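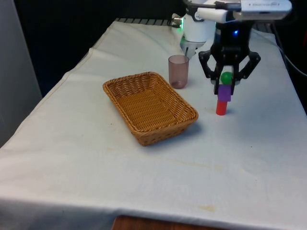 ## 1/ Planung, Wahrnehmung und ein Turm aus drei Teilen

Guten Morgen aus der Werkstatt! Ich hatte euch ja versprochen, mal in Ruhe aufzuschreiben, was wir an Pullolum seit dem Sommer umgebaut haben, und weil der Kaffee noch heiß ist und der Build noch läuft, fange ich jetzt einfach an. Wird ein bisschen länger, holt euch auch einen.

## 2/

Pullolum ist unser Aufgabenplaner. Er bekommt von der Wahrnehmung eine Liste von Objekten samt Lagebeziehungen (»Kugel auf Würfel«, »Würfel auf Zylinder«) und macht daraus eine Folge von Griffen. Klingt brav. Bis vor Kurzem hat er die Kugel aber gern als schwebendes Objekt geführt, und für schwebende Objekte gibt es bei uns keine Regel.

## 3/

Die Ursache lag gar nicht im Planer, sondern in Pumby, der Segmentierung. Sobald die Finger um die grüne Kugel herumgreifen, sieht die Kamera vom violetten Würfel nur noch einen Teil, die geschätzte Oberkante rutscht nach unten, und schon klafft zwischen Würfel und Kugel eine Lücke, die es auf dem Tisch nicht gibt. Ich habe zwei Abende lang am falschen Ende gesucht, das gebe ich gern zu.

## 4/

Jetzt merkt sich Pumby die letzte gute Schätzung vor der Verdeckung und lässt nur Korrekturen zu, die zur Bewegung des Greifers passen. Das ist kein Hexenwerk, ein Filter mit ein paar Bedingungen, 129 Zeilen inklusive Kommentaren. Der Kommentarteil ist übrigens der längere, ich kenne mich ja und weiß, dass ich im November nicht mehr verstehe, was ich im September gedacht habe.

## 5/

Dann der rosafarbene Becher. Ach, der Becher! Durchscheinender Kunststoff auf weißem Stoff, das ist für die Tiefenschätzung ungefähr so angenehm wie Nebel auf der Autobahn. Der Boden wirkt dunkler als die Wand, also hat Pumby dort brav eine kleine Scheibe erkannt und den Rest des Bechers weggelassen. Für die Bahnplanung hieß das: freie Fahrt, mitten durch.

## 6/

Gelöst haben wir es auf die gemütliche Art. Wenn eine Kontur im Farbbild deutlich größer ist als das, was die Tiefe hergibt, bekommt das Objekt einen Hüllzylinder mit 22 Millimetern Sicherheitsabstand. Der Greifer fährt damit manchmal einen Bogen, den kein Mensch machen würde, aber der Becher bleibt stehen, und damit kann ich sehr gut leben.

## 7/

Weil die Frage bestimmt kommt: Ja, die Tischdecke bleibt. Die Falten stören die Ebenenschätzung, und genau darum will ich sie drin haben. Wir passen die Tischebene inzwischen lokal an, in Kacheln von 50 Millimetern, und die Standfläche eines Objekts wird gegen die eigene Kachel geprüft. Beim roten Zylinder ganz unten im Turm zählt das am meisten, denn jeder Fehler dort wandert nach oben mit.

## 8/

Der Weidenkorb ist für den Planer ein Behälter mit offener Oberseite und eigenem Boden. Früher war er ein massiver Quader, und Pullolum hätte Dinge seelenruhig *auf* den Korb gelegt statt hinein. Das Geflecht macht die Innenkante unruhig, deshalb nehmen wir den Rand als Polygon und glätten ihn einmal kräftig. Schräg stehen darf der Korb, die Ausrichtung kommt aus der langen Achse.

## 9/

Alle Pläne laufen vorher durch Nyaga, unsere Simulation. 200 Durchgänge pro Änderung, mit verrauschten Objektlagen, bevor irgendetwas auf den echten Arm darf. Das dauert eine Kaffeelänge (merkt man, oder?) und hat mir schon so manche Blamage erspart. Reibung zwischen Kugel und Würfel modelliert Nyaga leider immer noch viel zu freundlich, das ist meine nächste Baustelle.

## 10/

Falls jemand von euch gute Erfahrungen mit Kontaktmodellen für kleine, leichte Kugeln hat: bitte, bitte schreibt mir! Den Filter aus Post 4 lege ich ins Jaltdale-Repo, sobald die Tests aufgeräumt sind. Die heißen gerade noch `test_neu`, `test_neu2` und `test_wirklich_neu`, so möchte ich das niemandem zumuten.

## 11/

Nachtrag, der Build ist durch. Zwei Warnungen, beide wegen der Kacheln am Tischrand, wo der Stoff über die Kante hängt und die Ebene natürlich nicht mehr stimmt. Die Randkacheln fliegen jetzt erst mal raus.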